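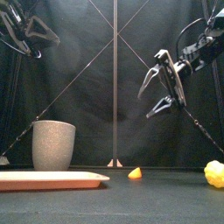 Progress report to the Okance Fund
Project: Reading evenings for adults, Sadton and Sturberg
Date: 5/21/20
Written by: Liya Workneh

Dear Ms. Lenz,

I am sending you the second report on our reading evenings. The first one covered the time until November.

Groups. We have now 81 learners in 13 small groups. Most of them are in Sadton. The groups in Sturberg began later and are still small, but the same people come back every week. Cheng-en Chiang teaches the beginners and Anum Dhanial has taken the two groups which prepare for the written test.

Change of plan. Since spring the groups meet by telephone. This was difficult for the beginners, who need to see the letters while they hear them. We send them printed sheets by mail, and the teacher calls each learner on an agreed evening. It takes more hours than we planned – Cheng-en works now four evenings and not three.

Books. Raili Kemppainen made an agreement with the Gebretsadik bookstore, which gives us a lower price on easy readers. The short crime stories are asked for the most. The book on gardening was too hard and we will not order it again.

Money. From the grant of $3,000 we have spent $2,385. The largest part went to books and printing, then postage. Postage was not in the first budget, and I took it from the line for room rent. Please tell me if you need a separate letter for this change.

Next steps. We want to start one more evening group in Sturberg when it is allowed to meet in a room. The written test is moved to November, and Anum will send you the list of learners who sign up for it.

With kind regards,
Liya Workneh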